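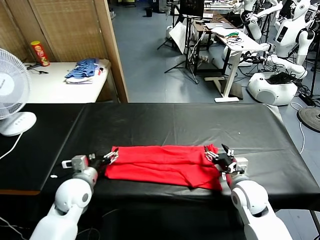
Prys Morgan wrote:
> The Tisholm bus now leaves at 12 minutes past, and the Skimell one gets in at 14 past. Has anyone told the company?

I have, twice. Prothero Coaches thanked me for my interest in the 495, a route I have never taken. The new timetable starts in July – bring a book.
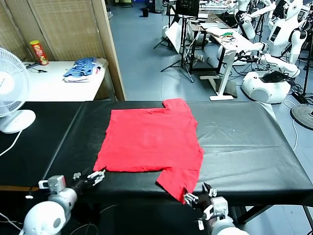

Does the Tollov stop stay open? Only until the roadworks start, then you walk 200 yards to the chapel and wait there.

I'll ring them again after 2.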